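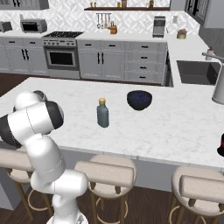
Une bouteille en verre et un bol bleu marine sur un plan de travail en marbre.

Chez Orkent, on récupère le verre plat et les pièces de démolition depuis 4 ans. L'atelier de Griltosik reçoit les particuliers le matin, les artisans l'après-midi. La gérante nous a reçus entre deux livraisons.

« Les gens pensent aux vitres cassées, mais on prend surtout des fenêtres entières », explique-t-elle. Les châssis sont démontés sur place, le verre est trié par épaisseur. Le simple vitrage ancien part vite : « Les restaurateurs de meubles en cherchent toute l'année. Le feuilleté, c'est plus compliqué, il faut une filière à part. »

L'atelier garde 400 carreaux en stock, rangés debout dans des casiers. Les poignées et les crémones sont vendues à la pièce, à partir de 5 euros. Les portes viennent en grande partie du chantier Ó Súilleabháin, terminé en juin.

Et la livraison ? « On livre jusqu'à Emer. Au-delà, le client vient avec sa remorque — et des couvertures, s'il vous plaît. »

Un second hangar est prévu pour les volets et les radiateurs en fonte. La gérante attend encore le devis de la dalle.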